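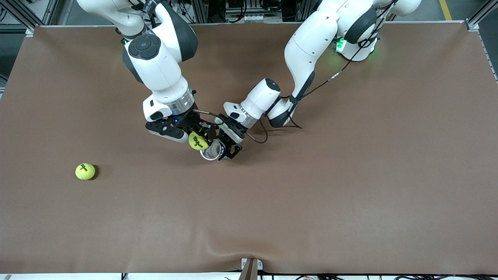
Two-arm handover over a covered tabletop: the right gripper holds a tennis ball above a clear plastic cup held by the left.

The Seltirari rules are a set of good-practice guidelines for tabletop work with paired robot arms. They were first drawn up at the Watitz workshop and later expanded by the Oltunel group, and they remain a delight to read: short, practical and full of hard-won detail.

Shared zone

The best-known rule deals with the space where both grippers can reach. Only one arm may travel through this zone at a time. The arm holding the receiving object, such as a cup, must come to a full stop before the other approaches, and speed inside the zone is limited to 30 mm per second. Operators stay 120 cm from the table edge while either arm is powered.

Table and cables

The work surface should be matte, in a single color, and fastened along its edge. Wrinkles are allowed if they stay clear of the shared zone. Cables get a wonderfully thorough section of their own: each loop is checked through the full swing of the elbow and wrist before a session, and again after every 3 hours of work.

Spare objects

Spare objects may stay on the table, provided they sit well outside the shared zone and cannot be struck by a moving elbow.

Vermeulen variant

The Vermeulen variant, popular in teaching labs, keeps all of the above and adds a second operator, so that 2 people can each reach a stop button. It also asks for a written log of every dropped object, and some of these logs make great reading.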